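Jeltier Short Courses, Stimarton
Handout 4: Carrying cases and briefcases

Bring this sheet on Thursday. We look at two sorts of case: the silver aluminium carrying case and the black briefcase with a metal handle.
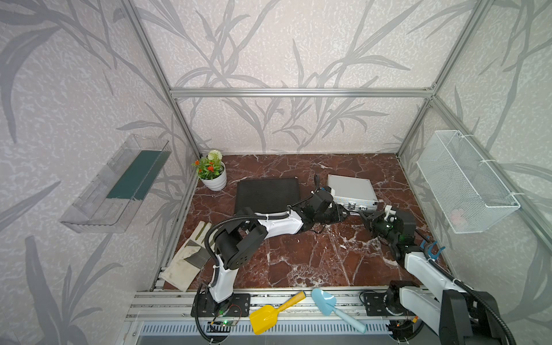

Before lifting a case, check that it is shut and the catches are fastened. Put heavy items in first, close to the hinge side, and fill gaps with cloth or foam. The packed weight goes on the label in grams - 905, say, or 1610.

A briefcase should lie flat while you pack it.
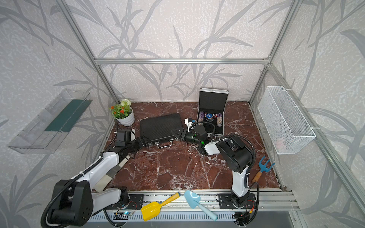
Keep the handle side towards you. Papers go in last. Wipe metal edges with a dry cloth before storing.

Reading: Lumelbridge course pack, page 78.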